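3.2 Moisture load and extract rate

The Pleltthorpe apartments have no openable window in the kitchen zone, so all water vapor from cooking has to leave through the ceiling extract or pass into the living area. Relative humidity was logged in 14 apartments from June onward, with one sensor on the inner face of the outside wall and one in the extract duct. Readings taken while the front door stood open were removed from the set.

The duct fitted at Winlow is 305 mm wide and runs straight to the roof. At Pleltthorpe the same fan serves a longer duct with two bends, and the measured flow was lower in every apartment tested. Wall humidity stayed high well after cooking had ended - in most cases until the next morning - and the inner face of the wall behind the cabinets was the last surface to dry. Vapor barriers were intact wherever the lining was opened.
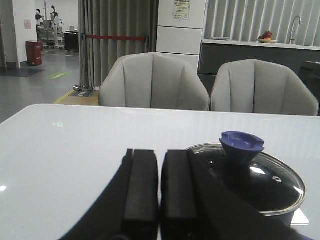
Figure 4. Moisture sources in the kitchen zone were entered in the model as short releases at worktop height, with the extract fan at its normal setting. The release rate depends strongly on whether the vessel is covered. A small pot with a glass lid, as in the figure, still loses vapor through the vent hole in the lid, so covered cooking was given a reduced rate and not set to zero. Wall finishes were treated as non-absorbing. With these inputs the model matched the logged humidity at Winlow but gave values below those logged at Pleltthorpe - the added resistance of the two bends is dealt with in Section 3.3.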